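Search this site Enter keywords Go

Call for participants: gripper comparison on tabletop arms

Posted 05/12/2025 by Oluwaseun Haruna

The Nouri bench group in Drirnusdale is looking for 19 people to help compare three grippers on small 3D-printed arms. You will drive the arm yourself, using a hand controller, and move small items between bowls and a mug. No experience with robots is needed. We would like about half the group to have none at all.

Each person comes in for one session of 144 minutes, with two breaks. You will use all three grippers in an order we assign. The first is the plain two-finger printed gripper we have used since the start of the project. The second has soft pads on the fingers. The third, the Larkow, is narrower and closes more slowly. After each block you fill out a short form on how tiring it was and how often you felt the gripper went where you meant it to.
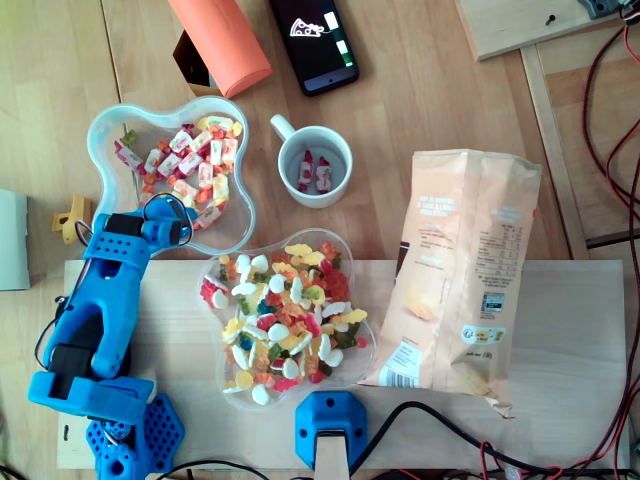

Most of the work is with wrapped candy and gummies. They are light, they slide on each other, and no two sit the same way, so a gripper that does well on blocks may do poorly with them. Please don't eat anything from the table. There is a separate supply in the break room.

We record the motor positions and video of the tabletop. The video is kept on our own drive and is not shared outside the group. Your name is not attached to it.

You can take part if you:
– are 18 or older
– can sit at a table and use both hands for up to 40 minutes at a time
– can read and fill out a form in English
– have not taken part in our July sessions

Glasses and contact lenses are fine. Left-handed people are very welcome – we had only two last time and could not say much about the controller layout.

Payment is $172 for the full session, paid by check or bank transfer within two weeks. If you stop early, you are paid for the time you were here. Parking behind the building is free, and the Tukulholm bus stops across the street.

To sign up, write to Oluwaseun Haruna at the bench group office with your name, which hand you write with, and whether mornings or afternoons suit you better. Tell us if you have used a robot arm or a drone controller before. We reply to everyone, including those we can't place this round.

Last updated by the Nouri bench group office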